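Pelham Hand-Held Gripper, Two-Finger, Blue Pads
Home > Grippers > Hand-held > Care and spares
Page updated 8 December 2018

The Pelham is a two-finger gripper carried and closed by hand, with a camera looking down over the fingers. It is used for recording household handling work on cloth and bedding. Everything below covers setting up the tool, keeping it clean and changing the parts that wear.
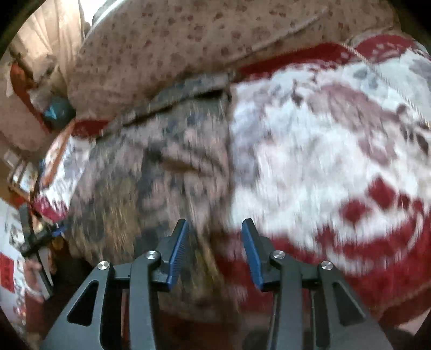
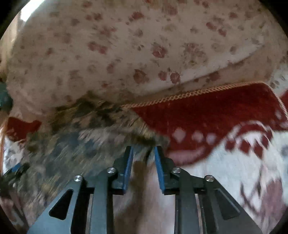
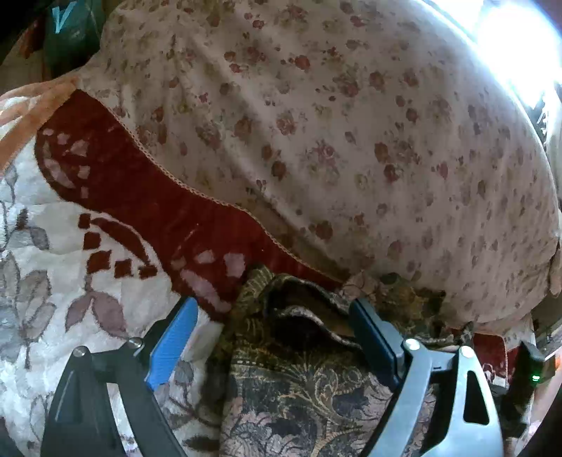 Pelham gripper among bedding: fingers open in the first two views, closed on a patterned cloth in the third.

What you get
Gripper with pads fitted
Mac Giolla camera bracket
Spare pad set, blue, 6 pieces
Hex key and pad scraper
Setup card

Weight with bracket, no camera: 535 g
Largest opening at the pad tips: 52 mm

Setting up
Fit the camera bracket before you do anything with the fingers. Tighten the rear screw first, then the two side screws, and check that both pads show in the camera view with the fingers fully open. The round corners of the view will be dark. This comes from the wide lens and does not need correcting.

Close the fingers slowly on nothing. The pads should meet along their full length. If they touch at the tips and gap at the base, loosen the inner pivot on the side that leads, close the fingers by hand and tighten again. A quarter turn is normally enough. Repeat with a folded pillowcase between the pads and pull – the cloth should not creep.

Lock the exposure on the camera before working near a window. Bedrooms are the worst for this.

Working on blankets and throws
Long-pile and knitted covers are harder on the tool than flat sheets. Fibers get into the slots in the arms and wind around the pivots, and you will feel the trigger go heavy before you see anything. Stop and clear it then. Pull strands out by hand along the length of the arm. Do not cut toward the pads.

Lace, braid and loose cords can catch behind a pad edge. Open the fingers fully before backing out.

Cleaning
Wipe the pads with a damp lint-free cloth at the end of each session and let them dry open. No solvent on the pads. Grandono dry lubricant can be used on the pivots, one drop each, wiped off at once. Oil will mark fabric and should be kept off the tool entirely.

Changing pads
Change both pads together. A new pad facing a worn one pulls cloth to one side, and the closing check above will not hold for long.

1. Open the fingers and lock the trigger.
2. Lift the old pad from the base with the scraper.
3. Clean off all the adhesive – a thin ridge left behind is enough to tilt the new pad.
4. Press the new pad on from the base upward and leave the tool overnight.
5. Redo the closing check.

Pivots
Pivots are supplied set and should not need attention in the first season. Side play at the fingertips means a worn bushing. The Rorkico bushing kit fits all Pelham grippers shipped since November; for older tools, send us the serial number first.

Our own bench tool was at 1,696 closing cycles when its first pad set was changed. Yours may go sooner on coarse knits.

Spares
Pad set, blue, 6 pieces – in stock
Rorkico bushing kit – in stock
Mac Giolla bracket, side screws only – to order
Trigger spring – in stock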